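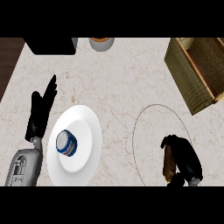

Cream marble countertop with tan and light brown veining.

Print this page | E-mail this page

Dull spots on marble counter
Posted in March by Impi Kauppinen

We moved into a place with a marble counter and I have dull marks near the sink where lemon juice sat overnight. I have tried dish soap and a stone spray from Ineo, and the marks are the same. You can only see them at an angle with the light on. Is this a stain, and can I fix it myself or do I need to call someone?

Flamen
Those are etch marks. The acid ate the polish off the stone, so no cleaner is going to lift them. For light ones use a marble polishing powder. Wet the spot, put down a little powder, and rub with a damp white cloth for 5 minutes. Rinse and dry it and look at it from the side. I had to do mine 2 times. If you can feel the mark with a fingernail, the powder won't be enough and it needs to be honed first. A stone shop here wanted 200 dollars for that. Test in a corner. If your counter has a honed finish, don't use polishing powder at all, you will end up with shiny patches.

gronli_k
Don't use vinegar on it!! My sister did. We have quartz now.

Ernier
Agree with Flamen on the powder. Sealer is worth doing afterward for oil and coffee, but it won't stop lemon from etching. Use a cutting board.

Contact us | Copyright, all rights reserved | Back to top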